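Gyula Katona
Sunday, January 24, 2021

1/ I moved to Hjaltested in December and I have slept badly since the first night. Some of you asked me to write down what I have tried, so I will make a thread. I am not a doctor. I am a translator with a cold bedroom.

2/ First, the dark. At this time of year the sun is a guest that keeps its coat on. I get up in the dark, I work, I look up from one long paragraph and it is dark again. My body did not understand when the day was.

3/ In Flurnport, where I lived before, I never thought about light. The street lamp stood outside my window and I had no curtain for three winters. I slept like a stone. So please do not tell me that I only need a better curtain.

4/ What helped most was a walk before work. Not a long one, I go down to the harbour and back. Even when there is no sun to see, the sky becomes grey, and grey is already much more light than my kitchen has.

5/ The second thing was the bed itself. I had brought my big duvet, the kind for two persons, and every night it travelled to one side. My neighbour Yurani Ñahui listened to this complaint on the stairs and asked why I did not use two thin blankets instead.

6/ I was too polite to say that I did not believe her. I tried it the same evening. One blanket is tucked in at the feet, the other is loose on top. If I am warm at three in the morning, I push away the top one and sleep on.

7/ She also told me to warm the bed and leave the room alone. My radiator goes up to 6 and I had it on 6 all night, with the door shut. I woke with a dry mouth and a headache. Now I turn it down after supper and put a hot water bottle in the bed 15 minutes before I go.

8/ Somebody will ask about the mattress. It came with the flat and it is quite old. I looked at a new one from Plalis, but I do not want to spend 300 on a thing I may have to carry down four floors next year. I turned it round, head to feet. The hollow is now under my knees and I can live with it.

9/ Screens. Yes, I know. I tried to stop at nine o'clock and I lasted two evenings. What works for me is less strict: the phone is charged in the kitchen, and if I want to read the news I must stand there on the cold floor. The news is shorter when you stand.

10/ I also had the Omuvis app, which gives you a mark for your sleep every morning. I deleted it. One day I woke up quite fresh, then I saw a low mark and I was tired until the evening.

11/ Coffee: the last one is at 12. This was the hardest of all. In the afternoon I drink hot water with a slice of lemon, and I have to say I do not like it yet.

12/ When I lie awake I count nothing. I go through the rooms of my grandmother's house — the pantry, the step down to the yard, the drawer with the string. I almost never reach the attic.

13/ A reply to two people who wrote to me about naps: I do sleep after lunch on Saturdays, on top of the cover, with my socks on. It did no harm to the night, as far as I can tell. On working days I do not dare.

14/ And for the person who asked if bed linen should be white or grey for good sleep. I have read this too, in a magazine at the dentist. I think that in a dark month you may have any colour you like. I prefer a bright one, because I am happier to walk into the room.

15/ I will write again when the evenings are longer. If you have a method for the hour between four and five, please send it, that one I have not solved.

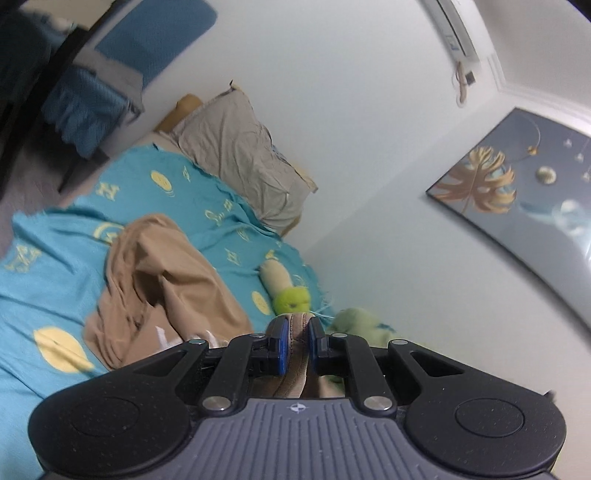 Turquoise with yellow letters.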